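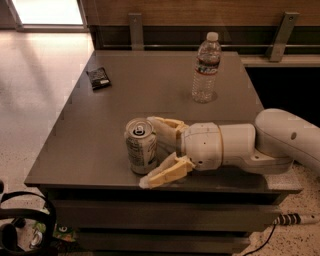 Can task, tabletop setup: gripper open at the right of the can, bottle and snack packet behind.

Grasping subgroup, Rurier project - minutes of the September meeting

Present: the Ondurby lab, the Griffiths lab, Skiron (by call, joined for item 2 onward)

1. Previous minutes
Accepted with one correction. The learning rate schedule in the training note was the old one. Ondurby has replaced the file.

2. Results on the can task
Ondurby reported on the comparison of two policies. Policy A was trained on 200 teleoperated demonstrations. Policy B used the same 200 plus 600 recorded attempts from earlier policy runs, failures included, each labeled with its outcome. Both use the head camera only and predict short chunks of joint targets.

Policy B did better on the can, mostly in the last part of the approach. Policy A tends to close the fingers early when the can is open and light, and the can tips before both fingers are in contact. Policy B more often waits until the can is between the fingers. The difference is small when the can stands near the front edge of the table and larger toward the middle.

Skiron asked whether the gain came from the outcome labels or only from more data. Ondurby has not separated the two. A run with the labels removed is needed before anything is written up.

Griffiths noted that the evaluation positions overlap with the demonstration positions. Agreed that this weakens the result. New positions to be drawn from a grid that was not used in collection.

3. Distractor objects
The clear bottle remains the main source of wrong reaches. Griffiths has looked at the attention maps and sees weight on the bottle cap in many failed trials, but does not consider this proof of cause - the maps are also noisy in successful trials. The flat packet has little effect on either policy.

Decision: bottle and packet stay in the standard layout. Trials without distractors will be reported separately.

4. Scoring
Discussion on what counts as a success. Current rule: can lifted clear of the table and still upright at the end of the trial. Skiron would also accept a tilted can. Not adopted. Tilt will be logged as its own field so that results can be rescored later.

Trials stopped by the operator count as failures unless the arm faulted.

5. Inference delay
Skiron measured 500 ms between image capture and first motion on the shared machine. Too long for the closing phase. Part of it is image resizing on the CPU, to be moved to the GPU.

6. Actions
Ondurby - train the version without outcome labels, same 2 seeds.
Ondurby - draw up the new position grid and circulate it.
Griffiths - masking test on the bottle.
Skiron - move resizing, repeat the delay measurement.

7. Any other business
Griffiths asked for raw joint logs along with the video. Ondurby will add them to the shared folder.

Next meeting after the masking test is complete.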